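January 31, 2019

Back on the webinar question, which I had promised myself to settle in November and of course did not. We ran the same short talk through both services, Tillier first and then Halow, with the same slides and the same laptop on the office Wi-Fi.

Tillier was lovely to set up — one link, no download, and the chat sits right beside the slides where people will really use it. It held 900 kbps the whole way through and the voice never drifted from the picture. Halow looks sharper, I'll give it that, but it dropped out 2 times and the replay took roughly 210 seconds to show up, long enough that I went and refilled my coffee and started worrying.

Still to do: try the Fidis plugin for sign-ups (the free plan should be plenty for us), and ask Đorđević whether their captions can be exported as a plain text file. I'd also like to redo the Halow run on a wired connection before I say anything unkind about it in the newsletter!

Leaning Tillier for now.

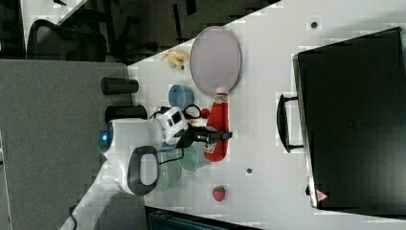

White robot with its black gripper near the ketchup bottle, bananas by the tray.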